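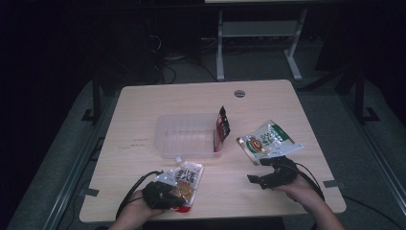
Comparing two sets of gripper pads is one of those jobs that sounds like it ought to take half an hour and then eats the whole afternoon, so I have written down the way we do it at Stiltham in the hope of saving you a bit of bother. We use food packets for nearly all of it. They are cheap, they come in every sort of film, and they behave badly in a way that wooden blocks never will. A clear packet with its label on, held in the jaws and tipped forward, will tell you a good deal about how a pad copes with thin film, and a flat one lying on the table asks something different again, as you have to get a finger in beneath the lower edge before you can close on it at all. If you only have the time or patience for two packets, pick one of each sort.

I'm assuming you have a pair of hand-held grippers, one for each hand, and two sets of pads you can't decide between. Ours were the Marino pads, which we had already, and the Wandley ones, which are a touch softer and cost more than I liked.

What you need

A table with a plain top and enough room to walk round the front of it
A shallow clear tray with low sides
A handful of packets in different films, some flat and some that will stand
A small screwdriver that fits your pad screws (do check this first, I have been caught out)
Isopropyl alcohol and a cloth that doesn't shed
A notebook, or a spreadsheet if you are tidier than I am

Step 1. Set out the table

Put the tray to one side of the middle and the packets on the other side, with a decent gap between them. Lay at least one packet flat. Stand another up against the tray if it will stay there, as reaching for something upright beside a wall is a good test of how bulky your fingers are. Keep the cables behind your wrists and falling away to the outside. If they cross in front of you they will sweep the lighter packets along with them, and you'll blame the pads.

Step 2. Look at the pads before you touch anything

Open the jaws as wide as they go and have a proper look at both faces. You want to know what state they are in now, so that you can tell later what your test has done to them. Look along the edges for chips and ragged bits, and over the face for scuffs and dust. A little chip low down on a corner doesn't trouble me much. One at the tip does, as that is where the film gets caught. Check too that the two faces lean in towards each other by a similar amount, and bear in mind that a camera mounted on the tool can make one pad look bigger than its partner when they are the same size. Take a picture from the gripper's own camera and keep it with your notes.

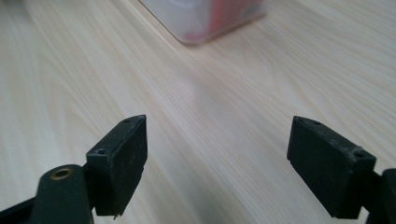

Step 3. Decide about cleaning

There are two schools of thought on this. Remo Cirillo, who taught me most of what I know when we were both at Brerkolholm, always tested pads dusty, on the grounds that they will be dusty for most of their working lives. I like to do one round as found and another after a wipe with the alcohol. It doubles the work, I know! But the gap between the two rounds is often wider than the gap between two makes of pad, and I'd sooner find that out before ordering. Let them dry fully before you start.

Step 4. Do the lifts

Do 50 lifts per packet for each set of pads. We used to do 20, and the results jumped about so much that we could have argued for either side. Each lift goes like this: close on the packet, raise it clear of the table, tilt it forward, hold it while you say "one, two, three" under your breath, and lower it into the tray. Mark it as a clean lift, a slip or a drop. A slip is any movement in the jaws that you can see, even if the packet gets to the tray in the end.

Swap hands halfway through. Most of us are better with one than the other -- I'm hopeless with my left -- and it evens things out.

For the flat packets, bring the open jaws in low, with the tips pointing at the nearest edge, and slide the lower finger under before you close. Don't pinch down from above in this round. You can try that separately if you're curious, but write it in its own column.

Step 5. Change the pads and do it all again

Same packets, same places, same person. If a packet has gone soft and creased by now, swap it for a fresh one of the same kind and make a note. Do the screws up evenly, a half turn at a time, or the pad will sit crooked and you'll be testing your own screwdriver work.

Reading the results

Count the slips before the drops. Drops are dramatic but quite often they are down to the person, whereas slips tend to come back in the same place with the same film. In our last comparison the Marino pads slipped 29 times on the clear film and the Wandley pads rather less, though the Wandleys were slower to let go over the tray, which got tiresome. We have stayed with Marino for now and will try the softer ones again in April with a new batch of packets.

One more thing on wear. I swap pads every 1,000 lifts or so whether they look tired or not, and I write the date on the back of the old ones in paint pen before they go in the drawer. The present set went on on 11th March.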